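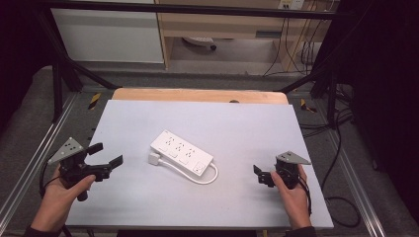 Chapter 6
From Hand to Program: Turning Recordings into Behaviour

Pick up a power strip by one end and the cord comes along too. It drags, it twists, it catches on the edge of the table, and the plug swings round and ends up somewhere you didn't expect. You deal with all this without a thought. Try writing it down as a set of rules, though, and you will soon fill a page and still be nowhere near the end. Where should the left hand be when the right hand lets go? How far does the cord have to lift before it is clear of the board? What if the plug is underneath the strip?

In Chapters 4 and 5 we wrote rules of exactly that kind. We had a planner that searched for a path from one arm position to another, and a controller that followed the path, and for stiff objects with known shapes the pair of them did very well. This chapter takes a different road, and I think it is the most enjoyable one in the book. We will let a person do the task with a pair of hand-held grippers, record everything, and then ask what software must do to that recording before a robot can make use of it. There is a surprising amount to do!

The running task

Most of the chapter uses one task, which we call the strip task. A power strip lies on a board with its cord attached. The two grippers must straighten the strip so that it lies along the length of the board, then fold the cord into two loops beside it, with the plug on top. It needs both hands. It mixes a stiff body, which you can describe with a position and three angles, with a bendy one, which you can't.

The data come from the Leverby set, recorded by Joyce Mwaipopo and her students over one July. It holds 714 recordings of the strip task, made by people with very different habits. Some pull the cord out straight before folding it. Some fold as they go. A few push the strip with a closed gripper and hardly ever grasp it, and those recordings are well worth a look when you reach Section 6.5.

What a recording contains

Each recording is made of several streams, and each stream has its own clock. In the Leverby set they are:

Head camera: colour pictures of the board and both grippers.
Left and right gripper pose: position and rotation, 200 samples a second.
Left and right jaw opening: one number each, from 0 (shut) to 1 (fully open).
Notes: a short text file in which the person says whether the attempt was any good.

It is tempting to load these into one big table and start training a model straight away. Please try it once, because the result is instructive. The arm will reach for the strip with great confidence and close its jaws a little too early, every single time. The pictures reach the computer later than the poses do, so the table has matched each picture with a pose from slightly after it was taken. The model has faithfully learnt to be in a hurry.

Section 6.2 is therefore all about time. We will stamp each sample with the moment it was measured, find the delay between streams by comparing motion seen in the pictures with motion in the pose data, and resample everything to a shared clock. The shared clock in this chapter ticks 10 times a second. That sounds slow, and you may want to go faster. Exercise 6.4 lets you find out what happens when you do.

Whose frame is it, anyway?

The second great source of trouble is the choice of coordinate frame. A gripper pose is always a pose relative to something. It could be the corner of the board, the head of the person doing the work, the other gripper, or the place where that same gripper was a moment ago. All of these are correct, and they lead to very different robots.

Suppose we store every pose relative to the board. The recordings are then easy to plot and easy to check, but a model trained on them may fall apart when the board is moved a hand's width to the left. Suppose instead that we store each pose relative to the last one. Now the board can go where it likes, but small errors add up, and by the end of a fold the two grippers may no longer agree on how far apart they are. In a two-handed task that matters a great deal, so in Section 6.3 we add the pose of one gripper as seen from the other. It is a small change to the code, nine lines in our version, and I still remember how pleased I was the first time I saw what it did for the folding step.

The tools we will use

The code for this chapter is built on Bakilana, the small library you met in Chapter 2. You will need three of its parts: the stream reader, the clock tools and the replay viewer. Spend some time with the viewer before you write anything. Drag the slider back and forth, watch the jaw opening rise and fall next to the picture, and try to guess from the curves alone what the hands are doing. After a dozen recordings most readers can do this rather well, and they also begin to spot broken recordings at a glance.

Ottar Hovland wrote the viewer and has kept it simple on purpose. It shows the raw streams by default - no smoothing, no filling of gaps. Turn smoothing on only when you have seen what it hides.

What you should know already

You should be happy with rotation matrices and with changing from one frame to another (Chapter 3). You should know what a controller does with a target pose (Chapter 5). You don't need any background in machine learning. The model in Section 6.6 is a plain one, and we build it from the ground up.

Plan of the chapter

6.1 Reading the streams
6.2 Lining up the clocks
6.3 Choosing a frame
6.4 Checking that the arm can follow
6.5 Cutting recordings into steps
6.6 A first policy for the strip task
6.7 When it goes wrong: reading a failed run
Exercises and project

A warm-up before Section 6.1

Open recording 51 in the viewer with the pictures hidden, so that only the jaw curves and the gripper positions are showing. Write down the times at which you think each gripper takes hold of something and the times at which it lets go. Then bring the pictures back and compare. Keep your list, mistakes and all, as we will set a short program the same job in Section 6.5 and compare its answers with yours.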